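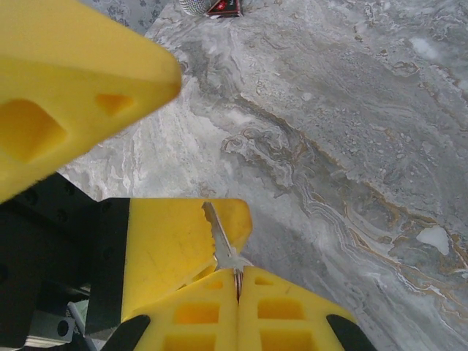 Print this message | E-mail this message

Subject: Re: keys at the Munville desk, who does what now
From: Kekeli Kyei
To: desk-staff list

Braulio and all,

Typing this between check-ins so forgive the mess. Answers to what I can answer, rest will have to wait for Macedo.

Hours first. No one on the key desk loses hours before the end of August. I have that in writing from Selaletti. After that I don't have it in writing and I'm not going to tell you I do. Asked twice.

The arm. Yes it holds a key fine between the yellow pads, blade sticking out, anyone who's been down there can see that. Holding was never my worry. It's the rings with three keys and a plastic tag, and the old short ones for the linen rooms. Those still come to a person. Put them in the gray tray and DON'T let anyone tell you to "just try it" during the morning rush.

Pads get wiped at start of shift. Who wipes them? Right now whoever opens, and that is five extra minutes on top of the count, not instead of. I've asked for it to be paid as set-up time. If you've been doing it off the clock write down the dates and send them to me, not to the list.

The 81 units in the back building are staying manual. Confirmed.

Training: Finivero is paying for 600 dollars each, for the ones who want to learn to run the thing and clear it when it stops. Sign up sheet is by the time clock. Nobody gets marked down for not signing, I made them say that out loud in front of me. But I'd think about it. The sorting part of this job is going to shrink and the fixing part wont.

More later, phone is ringing

Kekeli

> On the desk list, 6:40 am, Braulio Bermúdez wrote:
>
> Morning everybody. Couple things because I keep getting asked at
> the window and I don't know what to say.
>
> 1. They told us 3000 keys would go through the new set up before
> anyone decided anything. Now I hear the decision is made. Which is
> it?
>
> 2. I did 66 returns by hand on my last shift becuase they came in on
> mixed rings. Does that get counted as my work or the machine's? On
> the sheet there's only one column.
>
> 3. Are we supposed to stay standing next to it the whole time? My
> back says no. We used to have a stool.
>
> Not against it. My hands are shot from twelve years of this and if
> something else wants to pick up keys all day, good. I just want to
> know what I'm doing in the fall.
>
> Braulio

PS missed your numbers, sorry. 1, no decision according to Macedo, trial still running. 2, yours, write it in the margin with your initials till they fix the sheet. 3, stool is coming back tonight, I'm bringing it up myself.

Print this message | E-mail this message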